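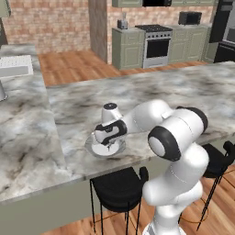 2.3 Iron stores and the tired patient

I came to ferritin by accident, in a clinic where half my mornings went to people who were tired and had a normal blood count. Ferritin is the protein that holds iron inside our cells, and a little of it leaks into the blood, so a low value is a pretty good sign that the stores are running down. A high value is much harder to read, as it climbs with infection, liver trouble and plain old inflammation. We asked all 40 patients to write down their meals for 9 days, and the diary had a page for how food was served, down to whether it went on a clear glass plate like the one on the marble countertop in Figure 1 or into a deep bowl (portion guesses come out very differently for the two). Dalia Tazi read every diary twice, and I owe her a lot of coffee.

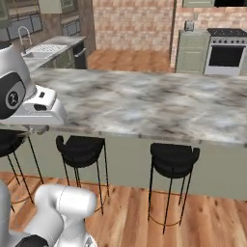 Figure 1. Kitchen, three views.

The blood draws were simpler. Everyone came in fasting, before ten in the morning, and we took two tubes — one for ferritin, one for C-reactive protein. I wanted the second test because a patient with a cold can look well stocked with iron when she really isn't. Gonçalo Frade argued for adding transferrin saturation too, and he was right, though we only had the money for it at the Vevato site.

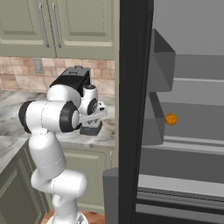
We called stores low when ferritin fell under 40 micrograms per liter, and we set aside anything over 100 for a separate look. I know other groups cut lower. My feeling is that a lower line misses too many women who still have periods, and Conceição Cunha makes the same point in her March report from Leitão. Two patients were taking iron pills they'd forgotten to mention, so we left their first samples out and drew new ones later. Their repeat values are in the table with the rest.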